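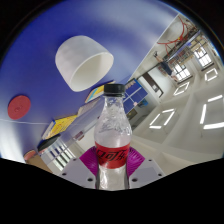

A clear plastic bottle with a red Chinese-language label and a black screw cap, with a white cup on its side on the blue tabletop behind.

The shelf of small differences

Florian Rüegg keeps his bottles in the hallway, which means you meet them before you meet him. They run along a shelf at shoulder height, all of them soft drinks, all plastic, and all from somewhere that isn't Hernmont. I'd come to talk for twenty minutes and ended up staying until the light went.

"Pick one," he said, before I'd got my coat off. "Any one. Then tell me what's different about it."

I picked a red one. Of course I did - red is what your hand goes to on a crowded shelf, and the people who design drinks labels have known that for a very long time. What I love about a familiar drink with its name in Chinese lettering is that you recognise it before you've read anything. I can't read a single character, and yet the colour and the swing of the strokes had told me what was inside from the other end of the hall. Florian was delighted with that answer, and then told me it wasn't what he'd meant.

What he'd meant was the shape. Run a thumb down a bottle like this and there's far more going on than you'd think! The shoulder swells out under the neck, the plastic above the label is moulded into waves, and then everything draws in just where the label sits. Your hand finds that narrow part without any help from you. The waves catch the light beautifully too, and on a sunny windowsill a full row of them throws wobbly bright patches all over the wall (the cat at Florian's place is very keen on this).

He began collecting after a long train journey, when he bought a drink at every change and couldn't bring himself to throw the bottles away. There were four of them by the end of it, rolling about in his rucksack. He has 19 on the hall shelf now, plus a box in the bedroom that he describes as "pending".

His neighbour Brigitta Wyss collects only the caps, and the two of them have an arrangement. When Florian has a spare, she gets the top half of the bargain. She lays them out by colour in shallow drawers, and it's the black ones she gets most excited about. Hold one up to your ear and turn it slowly in your fingers, she told me, and you can hear the ribs. I tried it and you really can.

Brigitta is also the one who insists on a proper tasting. Every few weeks they clear the table and set out plain white cups, always white, so you can compare the colour of what goes in. A cola poured into a white cup has a lovely reddish edge where the liquid thins out at the side, and you'd miss it completely in a dark mug. They pour small amounts and argue at length. On the afternoon I visited we got through two colas, a pear soda called Orkine that tasted like the inside of a sweet shop, and something pale green from a maker called Clornus that I'd cross town for.

Storing them takes a bit of care. Empty bottles want a rinse in lukewarm water, never hot, and then a good long dry upside down with the cap off. Labels fade in direct sun, reds worst of all, so the windowsill is for an afternoon's showing off and no more. Florian turns his a little each week. He doesn't line the names up to face front, either - he likes a label that disappears round the side, so you have to pick the bottle up to get the rest of it.

If you'd like to start, start small and go to the shops you already pass. Iyer, the grocer by the station in Hernmont, has a fridge at the back with nearly 20 imported drinks in it, and the owner will happily tell you which ones are new. I came out with three and drank one on the platform. The other two are on my desk, and I've been turning the caps all morning.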